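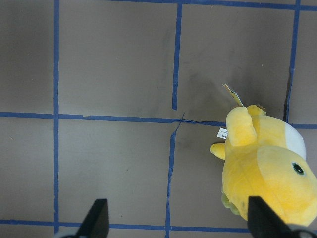

Taped test grid, wrist view, gripper open over the plush item.

Progress note, shared-cell practice rules, Brolton site. 27 Aug 2020. Prepared for Edis by Laine Sakalauskas.

Where we are — draft 7 of the rules is out for comment. 179 logged runs checked against it so far, 56 with at least one deviation. Mostly paperwork: start cell not written down, speed setting missing. No contact events in the log.

Grid rule holding up OK. Tape gets relaid when a line frays or two strips stop meeting. Operators want a tolerance in the text, fair point, will add. Soft items: tags stay on, orientation noted before the run.
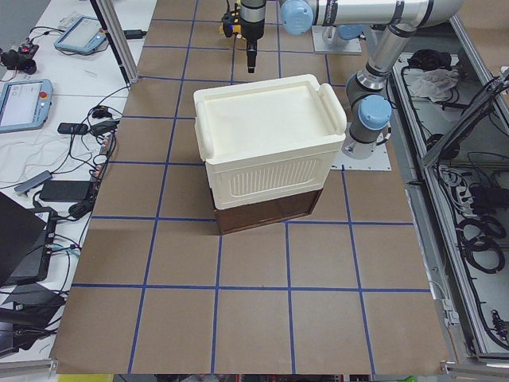

Pendant rule is the one still open. Draft says each arm's pendant has a fixed spot, stop button in reach, nothing laid over it. Žukauskas wants hooks on the post, Filley wants a shelf. Either passes. Cables are the bigger job — with both pendants on the side table in among the cords, power bricks and laptop, the clear-zone clause can't be met as writen. Proposing a cable tray plus a seperate laptop stand. Quote to follow.

Spend: 37 percent of the budget line used, nothing overdue. Behind on the training sheet, was due in June, half done.

Need from you: yes or no on the tray, and a name for final sign-off.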